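How Does String Get Strong?

Pull a bit of fluff off a cotton ball. It comes away easily. Now try to snap a piece of cotton string with your bare hands. You will probably hurt your fingers before the string breaks. Both things are made of cotton, and the difference is in how the cotton has been put together.

This page is about string, rope and braid: what they are made of, how they are made, and how to make a small piece yourself.

Starting with fibers

A fiber is a long, thin piece of something, much like a hair. Wool fibers come from sheep. Cotton fibers grow around the seeds of the cotton plant. Other plants have fibers in their stems or leaves. Flax, hemp and jute have them in the stem, and sisal has them in its long, pointed leaves.

Some fibers are made in factories. Nylon and polyester start out as a kind of plastic. The plastic is melted and pushed through a plate full of tiny holes, a bit like the way water comes out of a shower head. As each stream cools, it hardens into a fiber. A plant fiber has to stop where the plant stops, but a nylon fiber can be as long as the factory wants it to be.

Most cotton fibers are only an inch or so long. So how can you have a ball of cotton string that stretches from one end of the school to the other?

What twisting does

Take your bit of cotton fluff and pull it out gently until it is long and thin. Roll one end between your finger and thumb, always in the same direction. The fluff turns into a thread. Tug on it and you will feel that it has become harder to pull apart.

When you twist fibers, they wrap around each other and get squeezed together. Things that are squeezed together do not slide easily. The force that stops them from sliding is called friction. It is the same force that stops your sneakers from slipping on the sidewalk.

Each short fiber overlaps with its neighbors and is gripped by them. Where one fiber ends, others carry on. Pulling on the thread makes the fibers squeeze together even more, so the thread holds on tighter just when it needs to.

Making fibers into thread or yarn this way is called spinning. People did it by hand for thousands of years with a stick called a spindle. Later there were spinning wheels, and then large machines that could spin many threads at once.

Why it doesn't come undone

There is a problem with a twisted thread. If you let go, it tries to untwist.

You can see the answer to this with a piece of yarn. Hold one end still and twist the other end many times, until the yarn feels tight. Keep it stretched out, then bring the two ends together. The two halves will spin around each other and stay there.

The yarn was trying to untwist. When the two halves met, that untwisting made them wrap around each other the opposite way. Now each half holds the other one in place. If one part starts to unwind, it makes the other part wind up tighter. The pull in one direction is balanced by the pull in the other.

Each of the twisted pieces is called a strand or a ply. If you look on the label of a ball of knitting yarn, it may say "2-ply" or "4-ply." In many countries that tells you how many plies are twisted together, although in some places the words are also used to describe how thick the yarn is.

From string to rope

Rope is made the same way as string, with an extra step or two. First, fibers are spun into yarns. Next, a bunch of yarns is twisted together in the other direction to make a strand. Then the strands, usually three of them, are twisted together in the first direction again. Every step goes the opposite way from the one before it.

Before there were modern machines, a long rope needed a long building. The yarns had to be stretched out in a straight line while they were being twisted. A building like this was called a ropewalk, and the workers really did walk up and down it all day, often backward. The ropewalk at Mindby was 648 feet long and had windows all the way down one side. Twisting also makes rope shorter, so the finished rope was always a good deal shorter than the building it was made in.

Much of this rope went to sea. A big sailing ship needed miles of it to hold up the masts and move the sails. Sailors rubbed some of the ropes with tar to keep them from rotting in the wet, and that made the ropes black and sticky and gave them a strong smell.

Braiding is different

Twisting is one way to keep strands together. Braiding is another. In a braid, the strands cross over and under each other again and again. They are not trying to spin back the way they came, so a braid lies flat or straight and does not usually curl up by itself. Each strand is trapped by the ones that cross over it.

Braids bend easily and feel smooth to hold. Many shoelaces are braided, and so are the cords on window blinds and the strings in the hoods of sweatshirts. People braid hair, leather, bread dough and straw. A braided cord is comfortable against the skin, and it can be knotted to fit a wrist of any size.

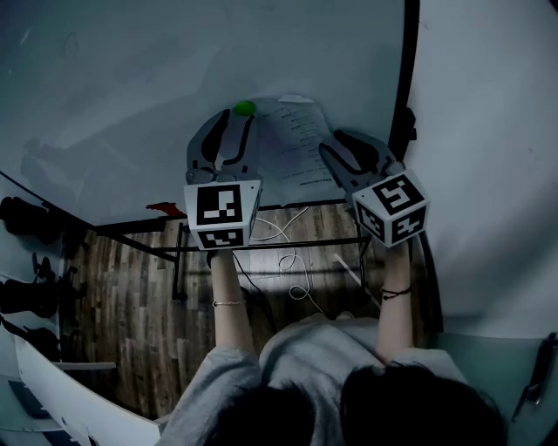 A dark braided cord on the right wrist and a string of small beads on the left. Cord is used to make many kinds of bracelet.

The simplest braid has three strands. You take the strand on the right and cross it over the middle one. Then you take the strand on the left and cross it over the new middle one. You keep going, right, left, right, left, until you run out.

Braids with more strands can be flat, square or round. A round braid with 8 strands is hard to do by holding the strands in your fingers, so people often use a stand or a disk with slots around the edge to keep them in order. In Japan, braided cord is called kumihimo. It was used for tying clothing and for lacing together the pieces of a suit of armor.

Factories use braiding machines. On many of these, the spools of thread travel around on a wavy track. Half of them go one way and half go the other, passing in and out as they meet, like dancers around a maypole. The braid comes up in the middle.

Ropes with a middle

The ropes used by rock climbers have two parts. On the inside is a core made of many strong nylon strands. On the outside is a braided cover, called the sheath. The core does most of the work, and the sheath protects it from dirt and from rubbing on rocks.

Climbing ropes are made to stretch a little. If a climber falls, the rope stretches and slows the climber down gently. A rope that did not stretch would stop the climber with a hard jerk. Other jobs need the opposite. A rope for lifting a heavy box should stretch as little as possible, or the box will bounce.

Make a three-strand braid

You will need:
3 pieces of yarn in different colors, each 30 inches long
Tape
Scissors

1. Put the ends of the yarn together and tie them in a knot. Leave a tail as long as your finger.
2. Tape the tail to a table.
3. Spread the three strands out so they don't touch.
4. Cross the right strand over the middle one.
5. Cross the left strand over the middle one.
6. Pull gently so that the braid is snug. Try to pull the same amount each time.
7. Repeat steps 4, 5 and 6 until the braid is as long as you want it.
8. Tie a knot at the end and trim the tails.

If the braid looks lumpy, you may be pulling harder with one hand than with the other. If you get lost, look for the strand that is highest up on the outside. That is usually the next one to move.

Words to know

Core: the inside part of some ropes
Fiber: a long, thin piece of material, like a hair
Friction: a force that slows or stops things from sliding against each other
Ply: one of the twisted threads in a piece of yarn
Ropewalk: a long building where rope was made
Sheath: a cover that goes around the outside of something
Spinning: twisting fibers to make thread or yarn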